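In Defence of the Bad Rhyme

15 February 2020

I have been writing comic verse for longer than I care to admit, mostly limericks, with the odd clerihew when the weather is poor, and I should like to put in a kind word for the bad rhyme. I don't mean the lazy one (we have all rhymed "day" with "away" and gone off to make the tea). I mean the truly dreadful one, the rhyme that makes a roomful of grown people groan and put their heads in their hands.

At our verse evening in Witlow last May there were 17 of us squeezed round two tables, and the piece everybody went home reciting was a wobbly little thing about a baker from Bokunum who sold buns by the dozen and wouldn't unstick any of 'em. It doesn't scan. It barely rhymes. I have tried to mend it several times since, on the bus and in the bath, and every mend has made it worse, poor thing!

I keep a notebook of my own efforts, which has now reached 3,118 lines, and when I look back through it the clever verses are the ones I hurry past. They are very neat and I can see how pleased I was with them. The ones I stop at are the ones where I plainly got stuck, with the fourth line behind me and no way home, and did something shameful with a place name.

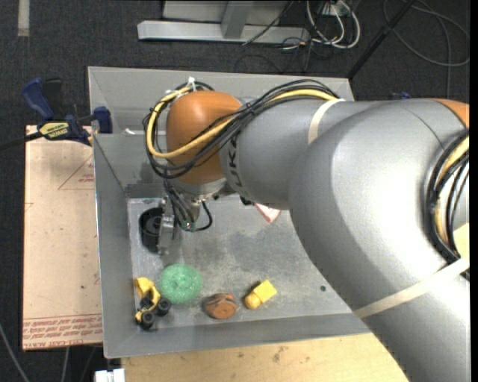 What the rule books say

There is a handbook that gets passed about among people like me, the Zoker guide, and I am fond of it, really I am. It has up to 90 pages on metre alone. But it treats the forced rhyme as a sort of spillage to be mopped up, and there I must part company with it. A reader of light verse likes to see the writer in a bit of trouble. You hear the first line end on "Hoshino" and you lean forward, wondering how on earth they'll get out of that one, and if the answer is "a vicar who juggled with vino" then so much the better.

I do grant that it wears thin. A whole evening of groaners would send me to the bar, and a newcomer ought to learn to do it properly first, if only to know which rule is being trodden on. Still, if you have a terrible rhyme sitting in a drawer somewhere, do bring it along next time, and please don't tidy it up beforehand.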